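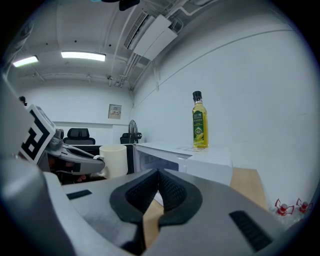
The Top of the Microwave Is Not a Shelf

Home Kitchen Opinion Archive Contact

July 31, 2023

I have lived in nine kitchens, and in every one of them something ended up on top of the microwave. Usually it was the cooking oil. The microwave is flat, it is at a good height, and it is close to wherever you happen to be standing with a bottle in your hand. So the bottle goes up there, and it stays for years.

I think it should come down, and I think most of us would cook a little better if it did.

Start with the oil. Oil keeps best in a cool, dark place. A tall clear bottle on top of an appliance gets whatever light is in the room, and if the oven vents upward it gets some warm air too. Corn oil is more forgiving than some, but it still goes stale. I kept a bottle on our old Nusora through one whole July and by the end of the month it smelled like crayons. I had been frying eggs in it and blaming the eggs.

Then there is the microwave. The manual for the Nusora asked for clear space above the top panel, and I had read that page and put it in a drawer. Many people have the same page in the same drawer. If your manual asks for room, give it room. A bottle is a small thing, but it never stays one bottle. Ours was joined by a pepper mill, a stack of coffee filters and a bag of Belhaj rice folded over and clipped. When I wanted to wipe the top I had to move all of it, so I didn't wipe the top.

The usual answer is that small kitchens leave no choice. I don't agree, and my present kitchen is small. The microwave sits on a wooden table at the end of the room because the counter is only 30 inches long. The oil lives in the cupboard by the stove, on the bottom shelf, standing in a Lonholm baking tin that catches the drips. It takes me one extra motion to get it. I have not found that motion to be a hardship.

Mugs are a different case. A plain white mug goes in and out of the microwave all day, and I see no harm in keeping one or two beside it on the table. Things should be stored where they are used. That is the rule I would apply to the oil as well. Nobody pours oil at the microwave. It gets poured at the stove, and the trip across the room with a greasy bottle is how the floor gets its spots.

A friend told me I was making too much of this — she has had her bottle up there for years and it has never fallen. Maybe so. Mine did fall, when I shut the door too hard, and I spent an evening on my knees with paper towels and dish soap. The table still has a dark patch along one edge.

I bought a narrow Flerar rack last year, thinking it would hold the overflow. It now holds the rice and the filters. The top of the microwave has a cloth on Sundays, while I clean the inside, and the rest of the week it has nothing.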